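Izzati Chin
Thread: Kleinkram im Spielzimmer, eine Box pro Kategorie

1/ Nach dem Umräumen im Februar bleibt ein Problem übrig: Teile, die weder Baustein noch Puzzle noch Stofftier sind. Gummitiere zum Beispiel. Die bekommen jetzt weiße Kunststoffboxen mit Griffschlitz.

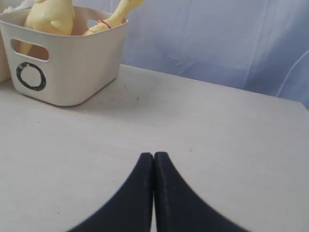

2/ Zur Form. Die Box ist leicht konisch, unten schmaler als oben, Ecken gerundet. Leer lassen sich meine gut ineinander stapeln, gefüllt nicht. Wer im Regal in die Höhe plant, braucht also Deckel oder Zwischenböden.

3/ Konisch kostet außerdem Stellfläche. Nebeneinander berühren sich die Boxen nur am Rand, unten bleibt ein Keil Luft. Bei 2 Boxen egal, bei 9 in einer Reihe ärgerlich.

4/ Griffschlitze sind der eigentliche Kaufgrund. Man sieht von vorn, was drin ist, ohne die Box herauszuziehen. Bei gelbem Gummi hinter weißem Kunststoff reicht ein Blick. Nachteil: Alles, was kleiner ist als der Schlitz, fällt beim Kippen heraus. Murmeln gehören da nicht hinein.

5/ Beschriftung: keine Wörter. Die Kinder, um die es geht, lesen noch nicht. Vorn ist ein schwarzer Ring, der steht bei uns für Gummi und Quietschtiere. Strich steht für Fahrzeuge, Kreuz für Instrumente. Etiketten von Batent hatte ich vorher, die Ecken lösten sich nach wenigen Wochen.

6/ Zum Gummitier, das wie ein Huhn aussieht. Es ist länger als die Box hoch ist und steht deshalb oben heraus. Hineindrücken geht, erzeugt aber dauerhafte Knicke im Material. Ich lasse es überstehen. Das rote Gummiband bleibt auch dran, an dem erkennt man unser Exemplar – das der Nachbarskinder hat keins.

7/ Größere Alternative war die Kiste von Brustwood, 30 Liter. Verworfen. In großen Kisten liegt das Gesuchte immer unten, und der Rest liegt danach auf dem Boden.

8/ Die Faltboxen von Ginting habe ich ebenfalls getestet. Leicht, günstig, aber die Wände geben nach, sobald man nur an einer Seite zieht. Für Stofftiere in Ordnung, für alles mit Gewicht nicht.

9/ Reinigung: lauwarmes Wasser, Spülmittel, weiches Tuch. Keine Scheuermilch, sonst wird die Oberfläche stumpf und nimmt Schmutz schneller an. Gummitiere separat waschen und vollständig trocknen lassen, bevor sie zurückkommen. Bei Quietschtieren das Wasser aus dem Ventil drücken.

10/ Nachtrag, weil gefragt wurde: Das Regal ist von Savircombe, Fachtiefe 389 mm. Die Boxen stehen hinten an und schließen vorn nicht bündig ab. Eine Leiste als Anschlag fehlt noch – Material liegt im Keller.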